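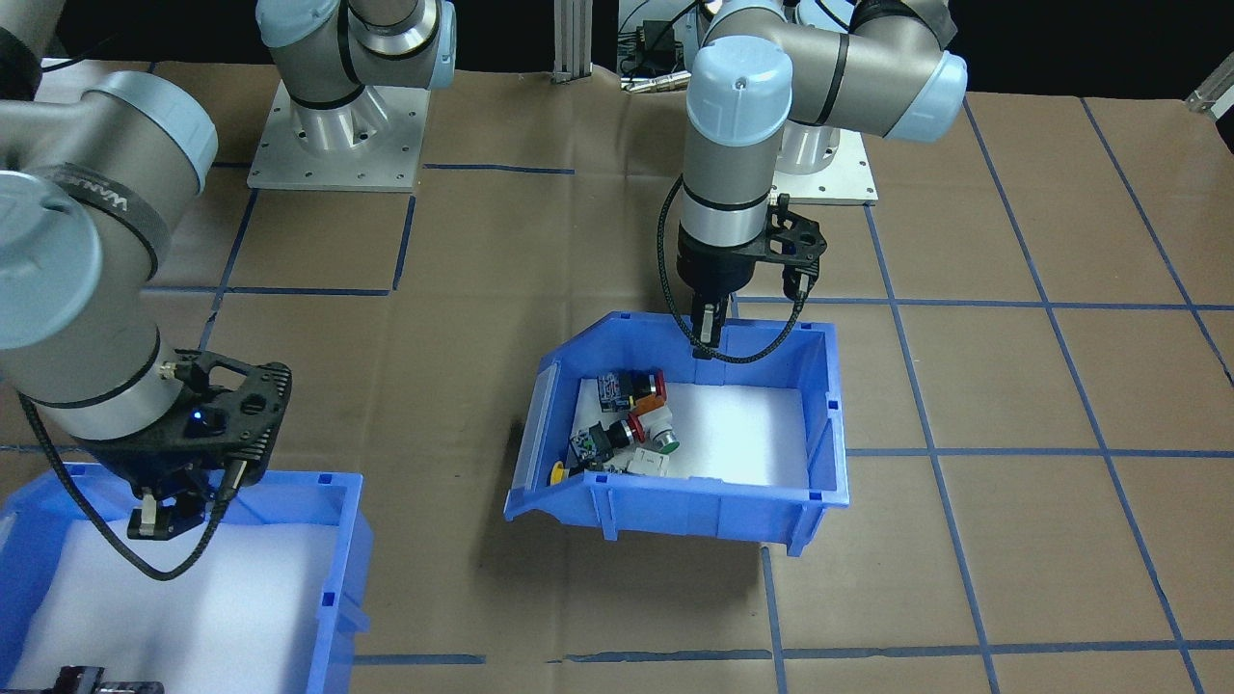
From: tanell
To: Lurska Bench and Oddments list
Subject: Re: Brown paper on the sorting table (and a word about the tape)
List message 3104, July

Hello all, and a particular hello to whoever has just joined us and started off with such a good question. I meant to answer in two lines over my tea, and I'm afraid the tea has gone cold. I've left the original in below for those of you who get the digest.

> Hello, new here. I have inherited a great many jars of mixed small
> parts, all tipped in together, and I want to set up a table for
> going through them. I've read in the archive that several of you
> cover the table with brown paper and tape it into squares. Is that
> worth doing? It seems a lot of tape. Also, do you sort straight from
> one box to another or spread everything out first? I have two plastic
> bins and not much patience.

Well, two bins and not much patience is how most of us began! Yes to the paper, from me at least. I had bare wood for years and was forever losing dark little things against the grain, and then a roll came up cheap at Heiskanen and I've been a paper person ever since. Pull it tight before you fix it down, working from the middle outwards, and don't fret over a crease or two. Mine always gets a few by the second week and the parts don't mind.

As for spreading out first, I know there are people on this list who swear by it (message 785 is the long one, if you have an evening free), but I find it turns one muddle into a bigger and flatter muddle. I like to go from bin to bin. Keep the mixture in one, start the other off with a single thing, and add to it only what belongs with that thing. You want a good gap between the two so that you never have to wonder which side something fell from.

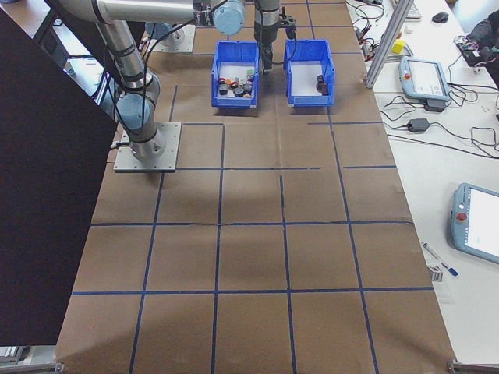

The mixture on the left, with the red caps still in it, and one dark piece standing up in the other bin.

The white bottoms are a great help, by the way. The dark grey and black cylinders all look like cousins on anything brown, and on white you can tell them apart without picking up every one. If your bins are dark inside, a piece of white card cut to fit will do nicely. Take the caps out early if you have any. They are the easiest thing to spot, and it is cheering to have got something done before the dull part.

Now, the tape. It is a lot of tape, you're quite right, and you can manage perfectly well without it. I use the squares for anything I'm undecided about – one square for each sort of doubt – and then I can leave the table overnight and still know in the morning what I was thinking. Ordinary blue painter's tape is fine. Run the long lines first, front to back, and then lay the cross lines over them. I used to measure all this out with a rule and I'm sorry to say I now do it by eye. 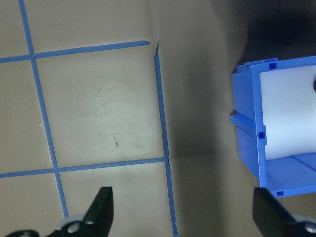

Blue tape on the tabletop, one strip coming to a point at its top end.

You'll notice I am not fussy about my ends. Somebody here once told me off for it, very kindly, and recommended scissors. I do own scissors. Where the ends begin to lift or a strip breaks I put a fresh bit over the worst of it, and when there's more patching than tape I take the whole lot up and start again. Scuffs I leave alone altogether. A soft brush will shift the dust, but a damp cloth is a mistake on paper, and I say so as someone who made it twice.

Two more small things and then I'll let you go. Do sort for a short spell and stop before you're cross, as tired eyes put things in the wrong bin and you only find out when it's full. And think about where it all goes afterwards before you begin! I had a Grandinero cabinet waiting for months with nothing written on the drawers, and ended up tipping one lot back in with the rest for want of a label. I could have wept.

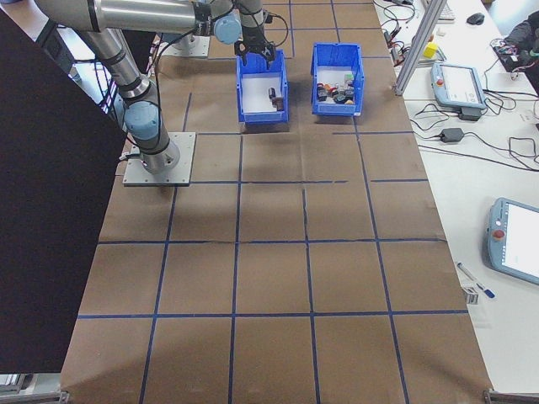 Page last changed: July, 14:52

Someone asked off-list how far back the bins should sit. Up at the far end, as far as I'm concerned, with the squares running down towards you and kept clear until you need them. If your arms are shorter than your table, bring everything forward and have fewer rows.

Do write again and tell us what comes out of the jars. I'm very fond of hearing about other people's jars. If there's paper to spare the next time I go in to Heiskanen, I'll post to the list and see who would like a length.

Warmest wishes to you all,
tanell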